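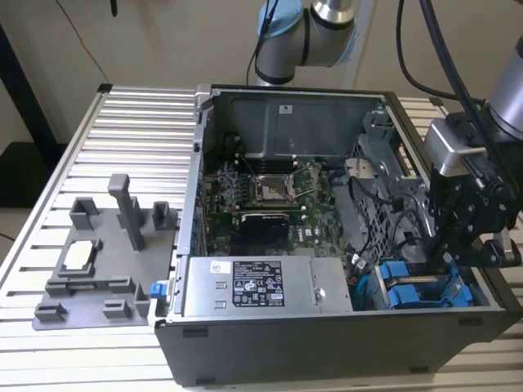 I bought two old office desktops from a surplus shop in Pesville in November, and I have been working through them on Sunday afternoons. The plan is to make one decent machine for the back bedroom and keep the other for parts.

The first step is always the same. Unplug everything, lay the tower on its side, take the panel off and look for what's missing. Surplus machines often come without a processor, and people get caught by that. With an empty socket you want to look at the pins under a good light before you spend money on a chip. I used a flashlight and a magnifier and went over it for 5 minutes. No bent ones that I could see.

I like the blue plastic on these office cases. Blue means you can pull it, slide it or squeeze it without a screwdriver. The drive carriers work that way and so does the latch down by the power supply.

Still to buy: a processor, thermal paste and a drive. Wukby has used drives up to 4000 GB, but I don't need that much. I'll probably get a small one and spend the difference on memory.

The power supply stays for now. I'll test it before the new chip goes in.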